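Home Files Docs Issues Changelog

Sarncombe Grave Cards

Hi, and thanks for stopping by! This is my transcription of the index cards kept for the old military cemetery at Sarncombe, where soldiers from the First World War were buried and then, in a lot of cases, dug up again and moved to Simlow when the railroad wanted the land. I started typing them up because I was looking for one man (my great-grandfather's brother – still haven't found him) and I just never stopped.

There are 2840 cards, one row each, in cards.csv. Plain UTF-8, commas, quotes where needed. It opens fine in any spreadsheet, but please import the plot column as text or you'll lose the leading zeros and then you'll write to me about it.

The columns

card_id is my own number and means nothing outside this file. surname and given are exactly as typed on the card, spelling mistakes and all. surname_alt is my guess at the right spelling. plot is the Sarncombe plot, moved_to is the Simlow plot if there was a move. remarks is everything else, including the stuff scribbled in pencil on the back.

If moved_to is blank, that means the card doesn't mention a move. It doesn't mean the man is still at Sarncombe! I've seen people quote it that way and it makes me wince.

Known problems

36 cards are so badly faded that I only got a plot number out of them. They're marked faded in the status column. Another 9 carry two names with no hint which one is right, and I've kept both with a slash between them. Drawer four was filed by somebody who mixed up U and V all the way through, so search for both.

Amarachi Tamuno checked the whole of drawer two against the Simlow burial register and caught a pile of my typos. Tobiloba Adebisi wrote twal.py, the little script that matches names across the two cemeteries (we call it Twal, long story). Run it with Python 3 and give it the path to the CSV. It's slow, so go make a coffee.

Using it

Take it, share it, fix it. A credit would be lovely. Some of these men have living relatives, so please be kind about what you do with the remarks – a few of them are pretty grim.

Corrections go in Issues, with the card_id if you have it. I go through them in the evenings and I'm hoping to have drawer five double-checked by February. 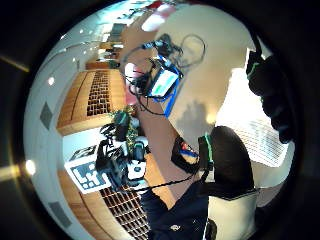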